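Skarix Roll-Call Tables
README, release of Jun 27, 2020

Contents
The tables hold recorded votes on public health funding bills in the Illanach regional assembly. Each row is one member's position on one division. There are 108 divisions and 30 bill families. A family groups a bill with its amendments, holds and reintroductions.

Files
votes.csv: member_id, division_id, position
divisions.csv: division_id, family_id, date, stage, result
holds.csv: family_id, member_id, date_placed, date_lifted

Position codes
Y for, N against, A abstained, X absent. Paired members are coded X, with the pair noted in the remarks column of divisions.csv.

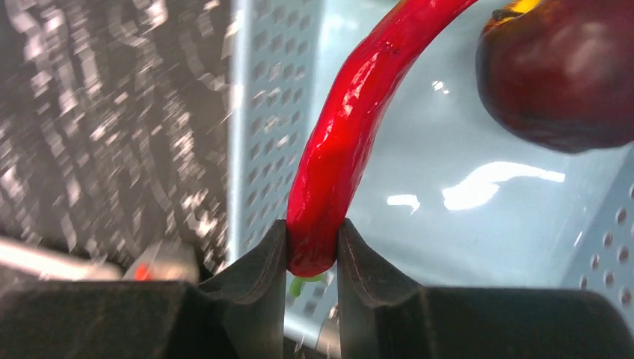
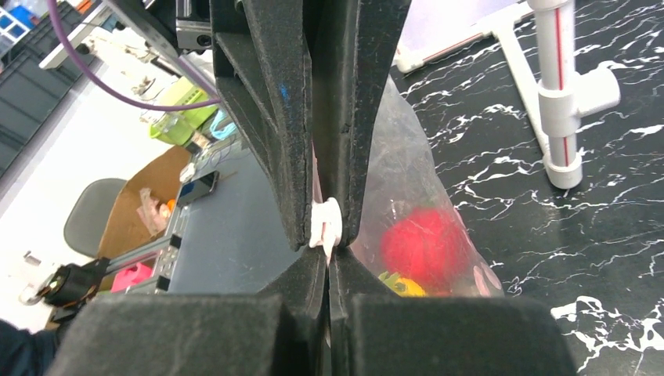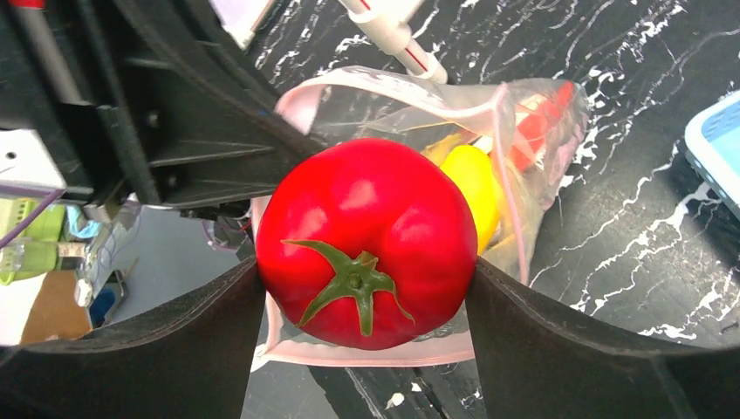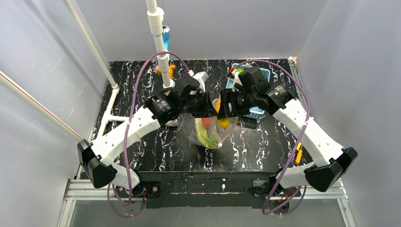 Holds
A hold stops a bill from passing by unanimous consent. It isn't a vote and has no row in votes.csv. Where date_lifted is blank, the hold ran until the session closed.

Sources
Divisions were typed from the printed journal and checked against the Trelmont clerk's index. The two disagree on the date of almost 300 rows, mostly late sittings in August. The journal date is kept.

Known problems
Cost estimates are missing for the Villalobos compensation fund family. Party labels are those held at the start of the session. Members who changed party are not updated.
Voice votes are left out.

Loading
Read all files as UTF-8. Treat member_id as text; leading zeros matter. Remarks longer than 1,000 characters are cut.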